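When the Folding Arm Won't Let Go: Laundry Table Tips

By Leokadia Kaczmarczyk

A good many of you wrote in after my last page on the folding arm, and most of the letters were some version of the same story. The arm picks up a pillowcase or a sheet, everything is going along nicely, and then it stops with the cloth pinched tight in the gripper and the control panel blinking at you. So I thought I'd put down what we do at our place, where we wash for two guesthouses and a fair number of neighbors, and where I have had plenty of practice at this (more than I would like!).

I'll start with the bad day. It was in February, with a full load of bed linen waiting and a van due at four. The arm took hold of a cream flat sheet, lifted it, and quit halfway through the move with error 1504. I did what anybody with a van coming would do, I grabbed the sheet and pulled. The stitching along the hem went first, and then, while I was standing there being cross about the hem, the arm sagged a few inches and gave my knuckles a good knock. No real harm, only a bruise and some words my mother would not have liked, but it could have been a finger in between, and I have treated that machine differently ever since.

Before you touch anything

Press the red stop button. Yes, even if the arm is already standing still, because an arm that is waiting on a fault can start up again when the fault clears, and pulling on the cloth is just the sort of thing that clears it. Then hold the loose part of the cloth up with one hand so its weight isn't hanging off the gripper. A wet double sheet is heavier than you think.

Keep your hands out from underneath. Higinio Meléndez, who services ours, tells me the brakes on these arms are meant to hold but may slip a little as they wear, and that this was very likely what got my knuckles. He changed the brake on the second joint and I haven't felt it sag since. If yours drops at all when you press stop, even an inch, leave it switched off and call somebody.

Getting the cloth out

Use the hand release. On our Plovmont it's a small lever behind the gripper, stiff the first few times, and you push it toward the wrist and hold it there. Other makes have a button or a key, so do look it up on a quiet afternoon and not with the van outside.

Once the fingers open, ease the cloth out sideways, the way you would free a skirt caught in a zipper. If it feels stuck, a fold has probably worked its way down into the gap. Don't go after it with scissors or a screwdriver. I use the handle end of a wooden spoon, with the power off at the wall, and it has never marked a finger pad yet.

Look the cloth over before it goes back in the pile. A pinch mark on cotton comes out with a damp press cloth and a warm iron. Linen takes a bit more steam. Satin I'm afraid may keep the mark for good, and we fold all our satin by hand now.

Why it grips too hard

Three causes have turned up at our table, and I'll give them in the order I'd check.

Lint on the pads. It packs down into a sort of felt, and then the arm thinks it is holding something thicker than it is. Wipe the pads with a barely damp cloth at the start of the day, and let them dry before the first piece.

A setting left over from another job. My niece Leokadia Jabłońska (we are both named for the same grandmother, which makes the mail interesting) had run bath mats the evening before my bad day, and the grip was still set to the number we use for mats, 1769. For sheets we use 797. These are only our own numbers on our own machine, so please don't copy them. Write yours on a card and tape it up beside the panel where you can't help seeing it.

Too much cloth in the bite. If the arm takes hold of several layers at once it squeezes and squeezes and then faults. Shake each piece out and lay it with one corner up and a little apart from the rest. Elif Naz Karabulut, who runs the Saturday shift, puts the pile on a low stool beside the table and feeds one piece at a time, and she has far fewer stoppages than I do.

Starting up again

Clear the table completely, reset, and run the arm once with nothing in it, at the slow speed. Listen as well as look. Ours makes a low hum when it's happy and a sort of dry ticking when a pad is loose. Then give it an old pillowcase, and after that go back to the good linen.

Tie back long hair, take off scarves, and push your sleeves up. Aprons with long strings are the worst offenders, I have switched all of ours to the kind that snap at the back.

A reader, Nimal Wickramasinghe, asked whether it's worth paying for softer pads. We put a set on last spring and they are kinder to fine cotton, though they do gather lint faster, so you gain in one place and wipe more in another. I would buy them again. Ask for the ones with rounded edges, and keep the old pair in a drawer for towels.
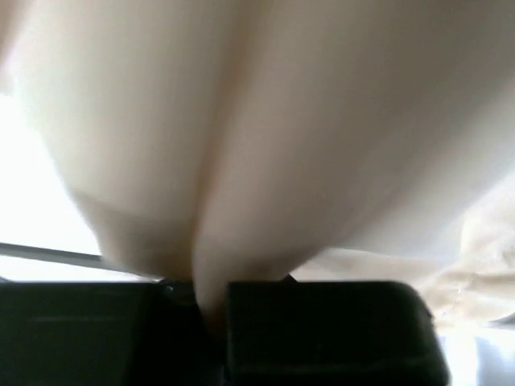
Towels, while I'm on the subject, want to be properly dry before they go anywhere near the arm. The loops flatten when they're damp and the fold comes out crooked, and then you're doing the stack over by hand anyway. Ten more minutes in the dryer will usually do it.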